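Forum Robotik & Handhabung > Störungen und Sicherheit > Schutzhalt beim Anfahren der Laufwerksträger, Kabel als Ursache?

prustholm_sps
Beitrag 1, 18. Dezember 2019

Zelle zur PC-Demontage, zwei Arme über einem Alutisch, Gehäuse liegend, links daneben die gedruckte Aufnahme. Der Greiferarm fährt von rechts an den Laufwerkskäfig. Seit November geht er dabei sporadisch in den Schutzhalt, immer auf den letzten Millimetern vor den blauen Trägern. In 225 Zyklen waren es 4 Halts. Das Log meldet jedes Mal Kraftüberschreitung, Code 3798 aus unserer eigenen Ablaufsteuerung (Pridon). Am Werkstück bisher kein Schaden. TCP und Nutzlast sind geprüft, Greiferbacken gewechselt, keine Änderung.

trajkovski
Beitrag 2

Ohne Bilder der Kabelführung ist das Raten. Nutzlast einschließlich Kamera eingetragen? Wie ist das Gehäuse gespannt?

prustholm_sps
Beitrag 3

Kamera ist in der Nutzlast enthalten. Gehäuse liegt auf, ohne Spanner. Bilder aus der Zelle:

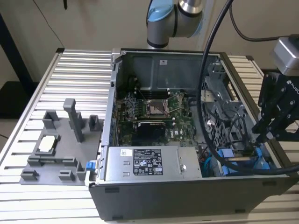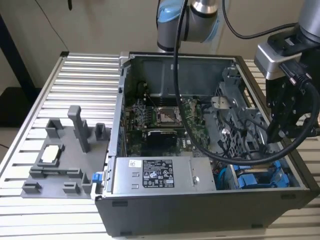
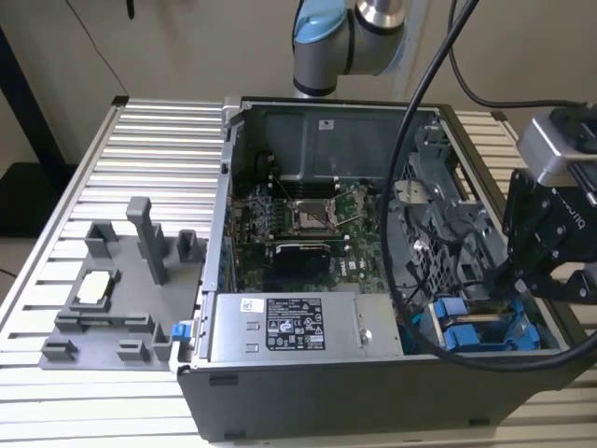

Blick vom Handgelenk in den Käfig:
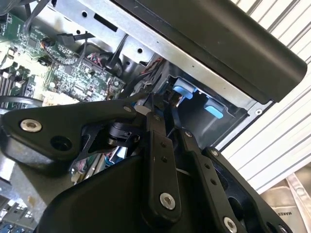

Zwischenstand der Diagnose

prustholm_sps
Beitrag 4

Verdacht 1: Bauteilposition. Ohne Spanner kann das Gehäuse wandern, die Anfahrt ist aber fest geteacht.
Verdacht 2: Das dicke schwarze Kabel, das in einem Bogen über den Käfig hängt. Wenn es sich am Greifer oder am Blech abstützt, sieht der Arm eine Querkraft.
Verdacht 3: Schwelle zu eng parametriert.

drorness
Beitrag 5

Verdacht 2. Eine freie Schlaufe über dem Arbeitsraum ist ein Konstruktionsfehler. Kabel am Unterarm abfangen, Schlaufe nach oben legen, fertig. Die Schwelle bleibt, wo sie ist.

trajkovski
Beitrag 6

Widerspruch. Eine leichte Leitung erzeugt beim langsamen Anfahren kaum eine Kraft, die eine vernünftig gesetzte Schwelle auslöst. Ich tippe auf Kontakt zwischen Greifergestänge und Gehäusewand. In Bild 1 und 3 steht der Greifer knapp über der rechten Wand. Zwei Millimeter Versatz des Gehäuses und das Gestänge setzt auf.

drorness
Beitrag 7

Dann müsste man Abrieb am Gestänge sehen. Und wenn die Schlaufe hinter einer Blechkante einhakt, ist das Gewicht der Leitung egal, dann zieht der Arm am Gehäuse.

prustholm_sps
Beitrag 8

Abrieb am Gestänge nicht gefunden, am Gehäuserand schon, der war aber vorher verkratzt. Beweist nichts.

trajkovski
Beitrag 9

Getrennt prüfen:
1. Anschläge an zwei Gehäuseseiten, Kabel unverändert, Zyklen laufen lassen.
2. Kabel abfangen, Anschläge wieder weg.
3. Kraftvektor im Moment des Halts mitschreiben. Aufsetzen zeigt sich überwiegend in Z, Zug am Kabel eher quer.
Nicht beides gleichzeitig ändern.

drorness
Beitrag 10

Punkt 3 zuerst, kostet nichts. Und bis dahin keine automatische Quittierung des Schutzhalts.

prustholm_sps
Beitrag 11

Automatische Quittierung war aktiv, ist jetzt deaktiviert. Kraftvektor wird ab dem nächsten Lauf mit aufgezeichnet. Anschläge sind im Druck.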